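Mise en service du tensiomètre de bras Vedolness au domicile

4. Préparer la personne avant la mesure

Ce chapitre s'adresse à l'aidant qui prend la tension d'un proche à la maison. L'installation des piles et le réglage de l'heure sont traités au chapitre 3.

4.1 Choisir le moment

1. Prenez la tension le matin avant le petit-déjeuner, puis le soir avant le coucher.
2. Attendez une demi-heure après un café, une cigarette ou un effort, même léger (escalier, toilette).
3. Faites asseoir la personne, dos appuyé, pieds à plat, jambes décroisées.
4. Laissez-la au calme cinq minutes. Éteignez la télévision.

Remarque : si la personne est agitée ou contrariée, reportez la mesure. Une tension prise pendant une dispute ou juste après ne renseigne pas le médecin sur la tension habituelle.

4.2 Poser le brassard

1. Dégagez le bras gauche. Une manche retroussée et serrée fausse le résultat ; il vaut mieux retirer le vêtement.
2. Enfilez le brassard, tuyau vers la main, bord inférieur à 2 cm au-dessus du pli du coude.
3. Serrez la bande de façon à pouvoir encore glisser deux doigts dessous.
4. Posez l'avant-bras sur la table, paume vers le haut, le brassard à hauteur du cœur. Ajoutez un coussin si la table est trop basse.

Attention : ne posez pas le brassard sur un bras porteur d'une perfusion ou d'une fistule, ni du côté d'un curage ganglionnaire, sans l'avis du médecin.

4.3 Lancer la mesure

1. Appuyez une fois sur la touche ronde. Le brassard se gonfle seul.
2. Ne parlez pas et ne faites pas parler la personne jusqu'au signal sonore.
3. Relevez les deux valeurs affichées et le pouls, par exemple 115 pour la valeur haute.
4. Attendez 2 minutes et recommencez sur le même bras.
5. Notez les deux séries dans le carnet Brallunora, avec l'heure.

Remarque : l'appareil garde les mesures en mémoire, mais ne distingue pas les utilisateurs. Si deux personnes s'en servent, seul le carnet fait foi.

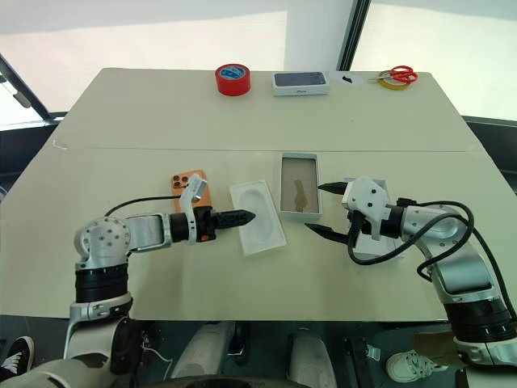 4.4 En cas de refus ou de gêne

1. Si la personne tire sur le brassard, appuyez de nouveau sur la touche ronde : il se dégonfle aussitôt.
2. Retirez le brassard et rangez-le hors de vue.
3. Proposez un nouvel essai plus tard dans la journée. N'insistez pas au-delà de deux essais.
4. Notez « refus » dans le carnet, avec l'heure. Ne laissez pas la ligne vide.

Attention : appelez immédiatement les secours en cas de douleur dans la poitrine, de difficulté à parler ou de faiblesse d'un côté du corps, quelle que soit la valeur affichée.

4.5 Transmettre les relevés

Apportez le carnet à chaque consultation. Une page contient 12 lignes. Ne modifiez jamais un traitement d'après les seuls relevés faits à la maison.

Texte français revu par Rosário Ramalho pour Brandão. Le nettoyage du brassard est décrit au chapitre 5.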